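Week 6: Sampling without embarrassing yourself

Reading: chapter 4, minus the appendix, which is wrong.

Last week we pretended every draw was independent. Draw a block, write down its color, put it back, shake, repeat. This is called sampling with replacement, and it is popular with textbooks for the same reason that frictionless slopes are.

Most real samples are taken without replacement. If you phone 428 households in the town of Flekuvbridge, you do not phone one of them twice on purpose. Each answer changes what is left in the pool. In a pool of 500 that matters a good deal. In a pool the size of a country you may ignore it and sleep well.

The Mevance survey

Mevance mailed 1,000 questionnaires about bus service and got 428 back. The report calls this "a sample of 428." It is a sample of 428 people who enjoy filling in questionnaires about buses. Work out the response rate, then write two sentences on who is missing. Students who write "busy people" will be asked to go on.

Small pools

For small pools, list every possible draw before you reach for a formula. It is dull and it works. Take three red-brown blocks and two green ones. The chance that the first is green is 2/5. If it is, and you keep it out, the chance that the second is green falls to 1/4. Multiply: 1/10. With replacement you would have had 4/25, a bigger number and the answer to a different question.

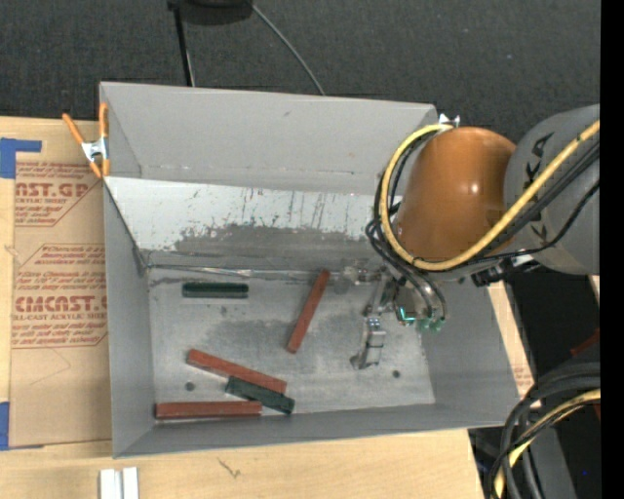 Fig. 6.1. A pool of five: three reddish-brown, two dark green.

Note that the formula assumes each block is equally likely to be picked. A hand that goes for whatever is on top has not read the formula.

Homework

1. Redo the two-draw calculation for one block of each color, in either order. Either order means both orders.
2. Repeat with 18 blocks, six of them green.
3. Find the response rate in the Tellau report. It is in a footnote – they usually are.

Due at 4 p.m., under my door. Staples, please.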